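Flarnside ceasefire monitors open second field office in Gristura valley

For immediate release, November

Well, we've finally got the keys! I've been writing these releases for the Flarnside Monitoring Mission long enough to remember when our whole northern operation was one desk in a borrowed schoolroom, so forgive me if I sound a bit pleased. Our second field office in the Gristura valley is open, and the first patrol left at 6 in the morning, before most of us had found the kettle.

The new office covers 41 villages along the Říha road, where the two armed groups signed a truce last spring and have mostly (mostly!) kept to it. Until now our people had to drive up from Flirik, and if the river crossing was closed they just didn't get there. Locals told us so, pretty bluntly, and they were right.

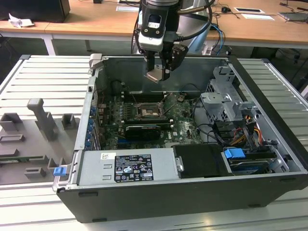

Since the truce was signed we've logged 1243 reports from the valley. A lot of them are small things, like a checkpoint that's moved up the road or a goat herd that's gone missing, but 346 were serious enough to take to both sides at the joint table in Flirik. I'd love to tell you they were all settled. They weren't, and the row over who controls the grain depot is still going.

What changes now is that people can walk in and talk to us. The door's open from 8 in the morning until 4 in the afternoon, you don't need an appointment, and you can speak to a woman monitor if you'd prefer. We won't pass your name to either group.

We're also asking both commanders again to let the market trucks through without a fee, as they promised to do. I'll put out another note once we've had their answer.

Reporters who'd like to visit should write to the press desk in Flirik at least 2 days ahead so we can sort out road clearance. Bring warm socks, the valley's freezing.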